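Keeping a two-arm cell honest

The technician who looks after the handling cell at Drorko would like it known that she did not ask for it. "I was told it would run itself," she says. "I have 377 entries in the maintenance log. That's a lot of writing for something that runs itself."

The cell is a pair of arms on a shared mounting plate, bought through Nalia in December. They practice picking up small items, phones mostly. I asked how much of her morning goes to the arms before any of that starts. She laughed. First the bolts at both bases, then the cables, then homing, then 100 dry cycles with nothing in the grippers.

Cables are her main complaint. "The sales sheet talks about joints. Joints are fine. I've replaced nine cables and zero motors." She leaves a wide loop at each wrist and clips the rest along the links. Pull the loop tight to make it look tidy, she says, and the connector pays for it later.

I wondered if the built-in health monitor helped. It gives the cell a score each night. "It gave us a good score the day before the left wrist stopped answering," she says. "So I read it, and then I go and wiggle the plug."

The last fault came at cycle 1154 of a long run – the left gripper started closing late. Akande, who supplied the software, suggested an update. She reseated a connector and recalibrated the fingers, and left the update for another week.

Would she buy the cell again? "Ask me when it's gone a month without me." 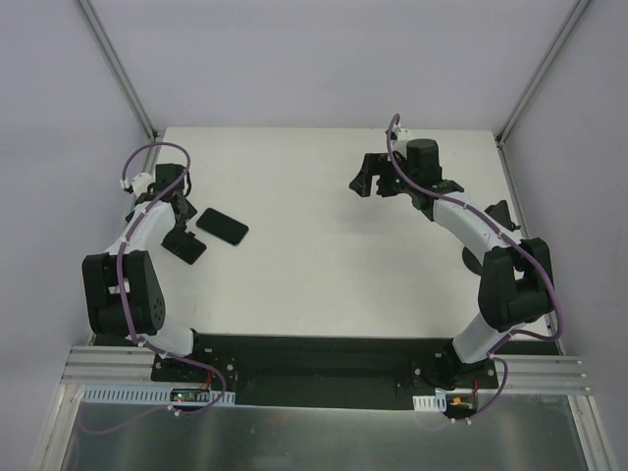

She has a month in mind, too, but she wouldn't tell me which one. Until then the spare cables stay in the top drawer, and she has ordered more.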